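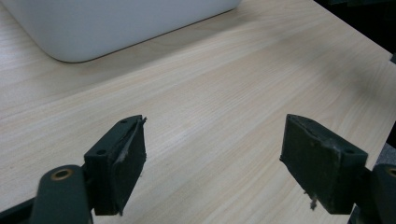

Reviews / Home & Workshop Automation

Plindar two-finger gripper: can it do chores yet?

Most of the talk about home robots is about the robot. After a summer of testing I care more about the last few inches, the part that touches the dishes. The Plindar is a two-finger gripper sold in two versions, one for a robot arm and one you carry by hand to record how a person does a job. I used mostly the hand-held one, and borrowed time on an arm at the Hodžić packing shop, where Selma Vasić runs the small-parts bench.

The price is 2000 for the hand-held unit and 3000 for the arm version with its mount. Spare pads are extra and come in packs of 8.

What I asked it to do

I kept to ordinary work: pick up a cup, move a lidded tub, fold a dish towel in half, put spoons in a drawer, wipe a table. At the shop the job was moving small cartons from a tray to a box.

By hand, the gripper can do nearly all of that. You close the fingers with a trigger, and after an hour you stop thinking about it. Tubs are fine if you can get at one edge. Spoons lying flat are slow because the fingers are thick and blocky. The towel took me several tries and the fold was never square.

On the arm, things are less settled. Cartons went well all through a Friday afternoon, with Selma stepping in when two were stuck together. The cup was good most times. The towel was a failure and I stopped trying. A lid that has to be pressed down at the corners is also out of reach for now, as two fingers can't hold the tub and press at the same time.

Build

The blocks themselves are solid. Each finger sits on its own arm with a brass-colored ring set into it, and I had no play in either joint by the end of August. The screw holes are easy to reach, so changing a finger takes a few minutes with a small hex key.

The pads are the weak point. They grip well when new, on plastic and on painted wood. Once an edge lifts, it catches on everything, and the rest of the pad follows. A finger with a torn pad still closes, but smooth things turn in the grip. If one side is worn and the other is good, change the worn one before you record anything you plan to use.
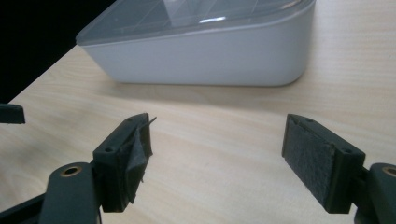
Pad life and upkeep

I got almost 40 hours from a pair on light kitchen work. At Hodžić it was less, and cardboard dust seems to be the reason. İlker Dönmez, who looks after the arms there, wipes the pads at every break and has switched to a thicker felt from Imeck. He cuts it himself. It costs less and lies flatter, though it is a little slick on glass.

The glue supplied in the box is poor. Clean off all the old backing, use a decent contact adhesive, and leave it overnight under a clamp.

Compared with the Brornov

The Brornov has slimmer fingers and is better with flatware. It is also lighter in the hand. Its pads are molded on, so when they go you buy the whole finger. For a kitchen I would lean toward the Brornov. For a bench where things get dirty, the Plindar is easier to keep running.

Should you buy one?

For a shop with one repeated job and a person nearby, yes, the arm version can earn its place. For collecting recordings, the hand-held unit is good value if you order spare pads with it. For a household that wants the table cleared after dinner, wait. I still clear mine by hand, and it takes less time than setting up the arm.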